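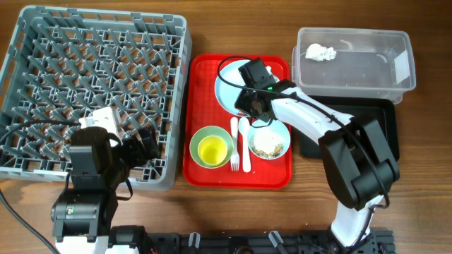

Pevon to open subscription meal kitchen in Skirnberg in January

SKIRNBERG – Catering company Pevon will open a production kitchen on the Akora industrial estate in January, supplying hot lunches to schools, day centres and small workplaces across the town and the surrounding villages. The site will create 78 jobs, most of them part-time and arranged around school hours.

The kitchen takes over the ground floor of the former Katiyar bakery building, which closed when the bakery moved its ovens out of town. Pevon has signed a ten-year lease with the building's owner and is fitting out the space for cooking, cold storage, packing and washing-up. The upper floor will stay in use as offices for existing tenants.

Customers will be able to order by the week or by the term. Meals will leave the kitchen in insulated boxes from 10.45 in the morning and be served on washable plates and trays at the other end. The vans will bring the used dishes back to Skirnberg in the afternoon to be washed for the following day. Pevon stopped supplying single-use plates and cutlery to its lunch customers two years ago and the new site will work in the same way.

"Lunch clubs kept asking us whether we could deliver this far north, and from our present kitchen we couldn't do it without the food sitting in a van for over an hour," said Bimla Mishra, managing director of Pevon. "From Akora we can reach every village on the list in well under that. The potatoes will be better for it."

The Skirnberg kitchen will be able to produce roughly 275 meals a day when it opens. Production will go up once the second cooking line is in place, which is planned for the summer. Deliveries to customers already on the company's books will move over from the present kitchen in stages, starting with the two primary schools on the east side of town. Those customers do not need to do anything and will be sent their new delivery times by post and email.

The menu will run on a four-week cycle and change with the season. Each day there will be a choice of two main dishes, one of them vegetarian, with a pudding or fruit. The opening menu includes chicken and leek pie, lentil dhal with rice, baked fish with peas, and macaroni cheese. Soft and puréed meals will be available for day centres, and customers can give notice of allergies and religious diets when they place their order. Changes to an order can be made up to 3 pm on the working day before delivery.

Prices for existing customers will stay the same until the end of the school year. New customers will be quoted according to the number of meals and the distance from the kitchen. There will be no minimum order for day centres and lunch clubs. For workplaces the minimum will be 10 meals per delivery.

Recruitment for the new site opens this month. Posts include cooks, kitchen assistants, packers, dishwashing staff, drivers and two shift supervisors. Experience is needed for the cooking and supervisor posts only. Food hygiene training will be given to all new staff in paid time before the kitchen opens, and drivers will need a full licence held for at least two years. Application forms can be collected from the reception desk at the Akora estate or downloaded from the company's website.

"A lot of catering work starts at five in the morning or ends at eleven at night, and that rules people out," Ms Mishra said. "Most of our shifts here will run from half past eight to half past two. We have a smaller team who come in for the afternoon to deal with the returns and the washing-up, and that shift suits students and people who have another job."

Pevon will buy vegetables and dairy products from farms in the district where it can. Agreements are in place for potatoes, carrots, onions and milk. The company is still looking for a supplier of eggs and would like to hear from producers who can deliver twice a week.

Building work at the site includes new drainage, a covered loading bay and the replacement of the front windows. The loading bay will be on the side of the building away from the houses on the estate road, and vans will not leave before 7 am. Neighbours have been sent a letter with the working hours for the building period and a telephone number for questions. The public footpath behind the building will stay open throughout.

An open afternoon will be held at the kitchen before the first deliveries, with places for up to 200 visitors. Schools, day centres and lunch clubs will be invited first and any remaining places will be offered to residents. Visitors will be able to look round, try dishes from the opening menu and talk to the cooks. The date will be announced on the company's website.

About Pevon

Pevon prepares and delivers hot lunches for schools, day centres, lunch clubs and workplaces. The company is privately owned and began as a café serving the staff of a neighbouring furniture works.

Notes to editors

Bimla Mishra is available for interview by arrangement. Visits to the Skirnberg site during the building work are possible by appointment, and sturdy shoes must be worn. Sample menus and a plan of the delivery area can be supplied on request from the Pevon press office.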